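Search this manual
Enter a keyword or part number
Print this page | E-mail this page

Section 9: Removing and Refitting a Drawer

The Etim base cabinet comes with its drawers already fitted. Take them out before you move the cabinet or level its feet. Each drawer runs on two side-mounted slides.

1. Empty the drawer and pull it out as far as it will go.
2. Find the release lever on each slide. The left lever lifts and the right lever presses down.
3. Work both levers at the same time and pull the drawer straight toward you.
4. Push the cabinet rails fully back before you walk away from the cabinet.

CAUTION: The edges of the slides are sharp. Keep your fingers off the rail while it is moving.

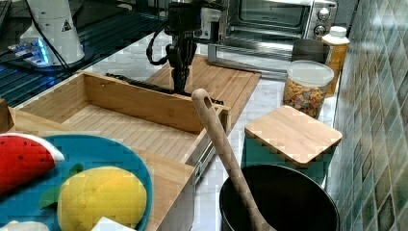
Cleaning is easier with the drawer out of the cabinet. Wipe the rails with a dry cloth and do not use cooking oil or spray wax on them. The metal slide stays fixed along the lower edge of the drawer side when the drawer is out on a counter, so put a towel under it if your countertop scratches easily. In drawers with a slatted floor, brush along the slats to lift out crumbs.

To refit the drawer:

5. Pull both cabinet rails forward by the same amount.
6. Line up the drawer slides with the rails and push slowly until both levers click.
7. Open and close the drawer fully. If it sticks, take it out and start again at step 5.

NOTE: The 900 mm cabinet has a center support. Do not remove it.

Replacement slides are sold in pairs under part number 735. Send orders to Ida Kramer at the Honness parts desk.

Revised 4/18/21

This site uses cookies. Accept | Settings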